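Norkeck Room Inventory: README

Version of 24 June 2023, kept by Piret Vasiliauskas
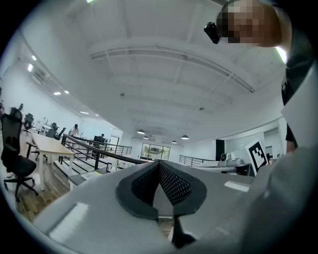
The inventory lists the furniture and light fittings in the shared office on the Norkeck upper floor. It has 107 rows, one per item, in a single CSV file. Chairs, tables, desks, monitors, pendant lamps and recessed lights are all in. Cables, mugs and personal things are out.

Columns
item_id: number on the sticker, 1 to 107
type: chair, table, desk, monitor, lamp, other
color: as seen in daylight
zone: window, middle or back
condition: good, worn, repair
note: free text, 200 characters at most

Known problems
Chairs get rolled between desks, so the zone column is only right for the day of the count. Tables with white legs were first entered as desks; Arūnas Kļaviņa fixed most of them. 29 rows have no condition yet. The ceiling lights have no stickers and are numbered from the back wall.

Changes
Next count is in July. Send corrections to Agnese Grīnberga with the item_id and the old value. Please don't renumber rows.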